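牙套戴到第二副，我来交作业了

2018/3/6

上次写到洗牙就断了，后台还有人催，说你那个磨牙到底怎么样了。好吧，今天坐下来一口气写完，顺便把嘴里这点破事理一理。

先说起因。去年十一月我咬一颗糖炒栗子，右下后面那颗牙"咯"的一声，当时没觉得疼，舌头舔过去有个尖尖的小角，刮得难受。拖了几天（我知道，别骂我），越舔越烦，还是去挂了号。我去的是Zustano，离地铁口近，走路几分钟就到，门口停车倒是很麻烦，开车的朋友自己掂量。

医生拿小镜子照了半天，先没说那颗崩角的牙，问我早上起来腮帮子酸不酸。我一愣，酸啊，酸了好几年了，我一直以为是枕头的问题，为此前后换过三个枕头！医生让我对着镜子看自己的下门牙，边缘平平的一条，中间还有点发黄，说发黄的地方是里面那层牙本质，外面的釉质已经磨没了。晚上磨牙磨的。我一个人睡，从来没人告诉过我磨牙，这下算是破案了。

崩掉的那个角当场就补了，树脂的，没打麻药，二十来分钟，补完让我咬一张蓝色的纸，左边磨磨右边磨磨，直到两边咬上去感觉一样。收了251块，刷的医保卡。这一步我觉得没什么好讲的，比我想象中轻松太多了，我手心那点汗白出了。

真正花心思的是夜磨牙垫。医生给了两个选择，一种软的，便宜，但磨得厉害的人可能几个月就咬穿；一种硬的，要取模送出去做，贵一些，700块。我当时脑子一热选了软的，想着先试试水嘛。结果你们猜到了，没撑多久，后牙那里就咬出两个透亮的小坑，对着灯一照，薄得像塑料袋。取出来那天早上我站在洗手池前面看了好一会儿，心情复杂，我的咬肌原来这么能干。

于是老老实实回去做硬的。取模这件事我要多说两句，因为我喉咙特别浅，刷牙刷到后面都会干呕。以前听人讲那种一大坨印模材料塞嘴里等它变硬，我光听就不行了。到了才知道可以口扫，一根粗粗的棒子伸进去慢慢扫，屏幕上一颗一颗牙就长出来了，挺神奇的。扫到最里面我还是呕了一下，护士很有经验，让我用鼻子呼吸，把一只脚抬起来别放下。抬脚！我照做了，注意力全在脚上，居然真的过去了。这招分享给同样喉咙浅的朋友。

数据发给加工厂，等了一个多星期。取回来一看，透明的，硬邦邦，装在一个小圆盒子里。头两个晚上很不习惯，口水特别多，半夜醒来还发现自己把它摘了扔在枕头边上，完全没印象。第三晚开始好一些，到现在基本戴上就忘了。早上腮帮子酸的感觉确实轻了，也不是一点没有，加班多的那几天还是会酸。
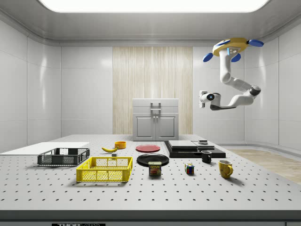 Shao在上一篇下面留言：软垫我也咬穿过，后来换硬的，戴了一年多，上面全是划痕，但是牙没再磨短。提醒楼主一句，千万别用热水烫，我烫过一次，变形了戴不进去，又重新花了一遍钱。还有复诊别偷懒，垫子戴久了咬合会有点变化，要让医生调。

谢谢Shao，烫热水这个我差点就干了，真的。我妈家里什么东西都要开水烫一遍才放心，我回去过年的时候特意把盒子藏在行李箱里。现在我是早上拿出来用凉水冲，软毛牙刷轻轻刷一下，不用牙膏（医生说牙膏里有颗粒，会刮花），晾干了再放回盒子。每周泡一次清洁片，泡完一股薄荷味，还蛮舒服的。

有人私信问我磨短的牙要不要补回来，做贴面啊做冠啊什么的。我问过医生了，我这个程度目前不建议动，先把垫子戴稳，半年以后拍照片对比，如果没有继续磨再商量。我听了松一口气，也有点小失望，老实说我还挺想要一排整整齐齐的门牙的。不过牙磨掉就不会再长了，再往下磨牙做补，能晚点就晚点吧。敏感的问题倒是有，喝冰的右下会激灵一下，换了抗敏感的牙膏，用了一阵子好了一些，冰美式还是得用吸管。

另外咖啡我减到一天一杯了，下午不喝。医生说咖啡和压力大都可能让磨牙变重，压力我减不了，咖啡总可以减。白天我还在电脑边上贴了张便利贴，写着"牙齿分开"，因为我发现自己写东西的时候也在咬牙！现在打这行字的时候又咬上了，松开松开。

下次复诊要把垫子带过去调，我怕忘，已经写在冰箱上了。调完再来更新，有想问的留言就好，我看到都会回，就是慢一点。

最近文章
洗牙那天我问了医生一堆傻问题
三个枕头的测评（已经知道不是枕头的错）
冲牙器和牙线，我两个都用了一个月
拔智齿以后能吃的东西，按好吃程度排
搬家第二周，终于找到了我的电饭锅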